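Home | News | Field Notes | Contact
Last updated: March 12, 2022

Ellwood residents invited to help listen for small earthquakes

ELLWOOD – The Keston Earth Science Center is looking for 2000 households to host a ground-motion sensor for its new Stisetti network, and sign-ups open in April!

Each sensor sits on a ground-level floor and picks up shaking far too faint for people to feel. The center already runs eight stations in the hills, but the valley, with its soft river soils, has hardly been covered.

"Soft ground can shake much harder than rock a short walk away, and we'd love to map that street by street," said Morfudd Prothero, who leads the project. "A basement or a garage floor is a great spot – even a noisy one." 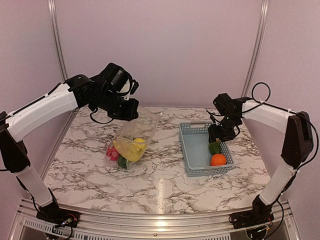 Two robot arms at work over a marble-patterned tabletop, one holding a clear plastic bag of produce.

Hosts need a power outlet and home internet. The first 1000 sensors will go to homes along the old river channel, with the rest following across town.

Seismologist Unathi Baloyi will answer questions at two evening talks at the center, and readings will be free for anyone to view online.

Contact: Mpho Mokoena, Keston Earth Science Center press desk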